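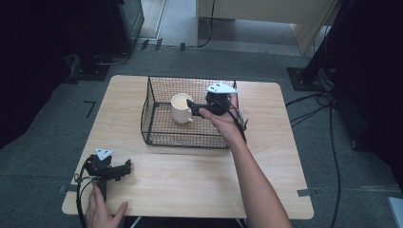
A wire basket is the worst place for a mug, was the remark that came from the back row when I gave this talk in June, and I would like to begin with it. The reason given was simple: the mug has a foot, the wire has gaps, and sooner or later something chips. I could not answer well on that day. So today's talk is partly my answer.

Title: One basket, one mug. Small storage in the shared tea room.
Jan 18, 2022, Tadonau, ground floor. Length 30 minutes with questions.

Opening (speak slowly, wait until people have sat down)

Say thank you to the organisers. Say that I am speaking about tea rooms which are used by several teams, where the cupboard is always full and the bench is always wet. Ask who has washed a mug today that they did not use. Wait for hands.

Return to the remark about the gaps. Agree with half of it. A wide grid under a narrow foot is a bad match, and the mug will lean. If the mug sits level when you let it go, the match is good enough. Everybody can test this at home with their own basket in a few seconds.

Part one: why open wire

Point to the black basket on the slide. It has thin metal walls, it is rectangular, it is open at the top. You can see the white mug inside from the side as well as from the top, and this is the main thing I like. In a closed box, people put a mug in and forget it until winter. In wire it stays in view, and somebody takes it home.

Air also passes through. A mug put away damp in a plastic tub keeps its smell of coffee. I prefer to dry it first with a cloth in any case — do not spend long on this, the audience knows how to dry a cup.

Mention the weak side. Crumbs and sugar go through the bottom grid onto the table. A folded tea towel under the basket catches them, and it can go in the wash with the others. Do not put the towel inside, it bunches up and the mug tips over.

Part two: how the mug stands

Upright or upside down? This always brings discussion, so keep two minutes free. My opinion is upright in the basket and upside down only on the draining rack. The rim is the part which touches the mouth, and I do not want it on wire.

The handle. On the slide it faces right, and the mug stands a little to the left side, so there is space beside the handle for fingers. I ask people to copy this when they fill a basket. Put the first mug to one side, turn the handle toward the open space, then put the second one with its handle toward the first. They share the space. If you begin in the middle, you lose room on both sides.

Lift by the handle, straight up, until the foot is higher than the wall. Then move sideways. Most chips that I have seen were on the foot, and I believe they came from moving sideways too early.

(If there is a real basket in the room, show it now. Otherwise skip to part three.)

Part three: the Nesisico tea rooms

Nesisico is our small project to put the same baskets in all the tea rooms of one building. We started with seven rooms. The baskets were ordered from Jamum, order 3548, all in one size, and this was my mistake. Two rooms have a deep shelf and would be better with a longer basket. Tell this honestly, people like to hear about it and it saves them money.

The whole budget was about 4000 dollars, which includes the hooks, the labels and the paint for one wall. The labels were the part with least use. People read them in the first week and after that they look at the colour of the mug.

What worked better was to put the basket toward the back of the table. The front stays free for pouring, and no elbow catches the wire.

Questions I should prepare

Does the coating rust? Ours has none so far, but I check the corners, where the wires meet.

Can children reach it? Use a lower basket on a lower table, and choose enamel cups.

What about glasses? I keep them in the cupboard — glass on wire makes a noise that I cannot stand.

Last slide stays on while people leave. Take the clicker back to the front desk, and bring home the tea towels.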